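Best way to dry cutlery without everything going manky?
Kitchen & Home > Washing up and cleaning

awuor_m
Right, need some opinions before me and my sister fall out over this. We moved into the new place in November, no dishwasher, tiny drainer, and the water here is hard as nails. Everything comes out spotty. Worse, the wooden chopsticks have started going black at the ends and there's a smell. Not a strong one but it's there.

She says dry everything with a tea towel straight away. I say air dry, tea towels are filthy. Been using one of those plastic caddy things with the holes in, out on the table as there's no room by the sink.

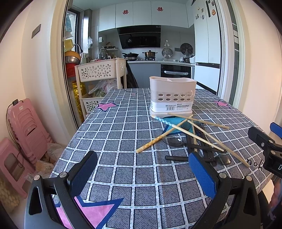
Also tempted to bin the lot and buy one of the Grinura wall racks but we rent, so drilling is a maybe at best. What does everyone do? And does it matter handles up or handles down? She has views on this as well.

Njoroge N
Air dry, but not jammed together. Wood needs space round it. If the ends are black that's mould I'm afraid, chuck them. Wooden chopsticks aren't forever, I replace mine every few months.

Handles down for spoons. Handles up for knives obviously.

dunne_kitchen
Handles UP for everything. You grab the bit you grab, not the bit that goes in your mouth. Surprised this is even a question

Njoroge N
Handles up and the wet end of the spoon sits in the puddle at the bottom. How's that cleaner

dunne_kitchen
Empty the puddle then

mondal_arif
Been here since 2008 and this argument comes round every year, lovely to see it again.

For what it's worth, used to wash up in a cafe. The rule was never put wood in with wet metal. Wood in its own pot. Spoons together, bowls up, not nesting or they stick to each other and the water just sits between them. Wash the pot itself out too, people forget that. The slime at the bottom is where your smell is coming from awuor, bet you anything.

Ours got scrubbed every night. At home, twice a week, hot water and a bottle brush, get into the holes.

awuor_m
Ok just turned it upside down and looked properly. Arif you win. Grim. Will spare you the details.

It's had a soak in hot water with a splash of white vinegar, scrubbed, rinsed, done. Spoons and chopsticks are sharing for now cos I haven't got a second pot, will sort it at the weekend
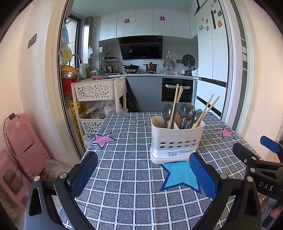 Re: drying cutlery - the vinegar question

Suleiman_B
Careful with vinegar if you've got anything with a nice coloured finish on it. Ruined a set of black forks leaving them in overnight, went all patchy. Five minutes is plenty then rinse.

Hard water spots are limescale so yes vinegar shifts them, but so does citric acid and it doesn't stink the kitchen out. I got a 1000 gram bag and it's lasted ages. Does the kettle as well. A spoonful in warm water, dip, rinse, wipe. Don't breathe the powder in.

awuor_m
Oh that's useful, the kettle is a disgrace. Where do you get it?

Suleiman_B
Anywhere that does home brew stuff. Or the Lotent shop if you've got one near, bottom shelf by the bin bags

MalSoon
Coming in on the chopsticks. Please stop soaking them!! Wood drinks the water and then never dries right. Quick wash, warm water, bit of washing up liquid, rinse, dry with a clean cloth, THEN stand them up somewhere airy. Your sister is half right so you may have to tell her that, sorry.

Metal ones if you can't be bothered, my mum only ever used metal and they last for ever. Slippery though if you're not used to them. Lacquered ones look nice but chip.

Thin end up when they're drying. Not stood in the bottom of anything.

dunne_kitchen
So handles down for chopsticks. Fine. Chopsticks only

MalSoon
Spoons as well in my house :)

Njoroge N
Thank you

mondal_arif
Tea towels are fine if you wash them at 60 and have more than one on the go. It's the one that's hung on the oven door since Tuesday wiping hands, plates and the dog that's the problem.

Suleiman_B
Agree with that. I've got 3 in rotation. Never use fabric softener on them, they stop soaking anything up and just push the water about.

awuor_m
Didn't know that about softener. Explains a lot.

What about plastic spoons, do they need drying by hand too? We've got a few and they seem to hold on to drips much longer than the metal. Mostly they get stuck in the pot upright and left.
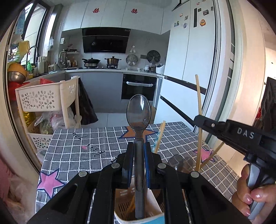 Re: drying cutlery - plastic

Njoroge N
Plastic always dries slow, doesn't hold the heat from the washing up water like metal does so the drops just sit there. Hotter rinse helps a bit. Or shake them and wipe, takes a second. If they're scratched up get rid, the scratches hang on to grease.

dunne_kitchen
Never had trouble with mine and I leave everything overnight. You lot are making work for yourselves

MalSoon
Overnight is ok for plastic I think. Not wood.

Suleiman_B
Before you spend money on the Grinura rack, a friend had one and the screws went rusty where it drips down the wall. The Mikeo one just hooks over the edge of the sink, no drilling. Bit ugly. Check the width of your sink first, I didnt and had to send the first one back.

awuor_m
Will measure up. So the plan is second pot for the chopsticks, new chopsticks, citric acid, more tea towels. Told my sister she's half right and she's taken it as fully right.

Still going handles up on the forks, nobody has mentioned forks

dunne_kitchen
Correct

Njoroge N
Oh here we go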